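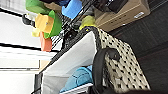
Let the captain talk

Four matches. That's what Leonora Marquez got for answering a question on local radio. The question was about changing rooms and she said the ones at Fajardo were a disgrace, and that the women's league had been asking for better since before she was captain. Took her less than a minute. Now she sits out till the season's half gone.

I've listened to it three times. She doesn't swear. She doesn't name anyone. She says "they" a lot, and if the league's disciplinary panel heard itself in that "they" then fair enough, I suppose, but it's a funny thing to own up to.

The charge was "bringing the competition into disrepute". Every sports body has a rule like it and I understand why. You don't want a manager calling the referee a crook on live telly. But the rule was written for abuse and it's being used for complaints, and a complaint about plumbing at that. The clause was widened in June, when most players were away, to cover "remarks likely to lower confidence in the league's administration". Read that again. Likely according to who? The administration.

Jocelyn Sarmiento, the league secretary, wrote to clubs on Fri 16 September to say players have "proper channels". I asked two Wandmont players what the channels are. One said you email the club, the club emails the league. The other laughed. Both asked me to keep there names out, and that tells you how well the ban is working.

Wandmont, by the way, have backed their captain, and good on them. Iditz have said nothing. Istirlow put out a statement so careful I still can't tell which side it's on.

Some will say she signed the registration form like everybody else. True. So did the girls of sixteen in the reserve side, probably on the bonnet of someone's car before training. Signing a form to play football shouldn't mean signing away the right to say the showers don't work. The men's league has the same wording more or less, and I can't find a single player banned under it for talking about facilities. Fined for swearing, yes. One lad for throwing a boot.

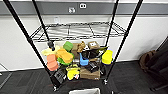 Wire shelving, with an orange sponge on the lower shelf.

Then there's the petition. 2714 names when I looked last night, which is a lot more than go to most matches in this league. I'm told the panel won't consider it, as it isn't from a member club. Fine, but they could read it. Nearly half the comments are from parents asking what their daughters are joining.

What I'd do. Lift the ban now, before the next round. Put the old wording back. Give players 30 days' notice of any rule change, in season, by post or email, to them and not just the club office. And somebody from the league should go to Fajardo on a match day and get changed in there. Both halves of the building, home side and away.

I don't think Ms Sarmiento is a villain. She's got a small office and too many fixtures, and I'd guess the panel thought a ban would make the whole thing go quiet. It's done the oposite. People who'd never heard of the changing rooms at Fajardo are now writing to me about them – some with photos.

The appeal is on Tuesday evening, behind closed doors. I've asked to sit in. No reply yet.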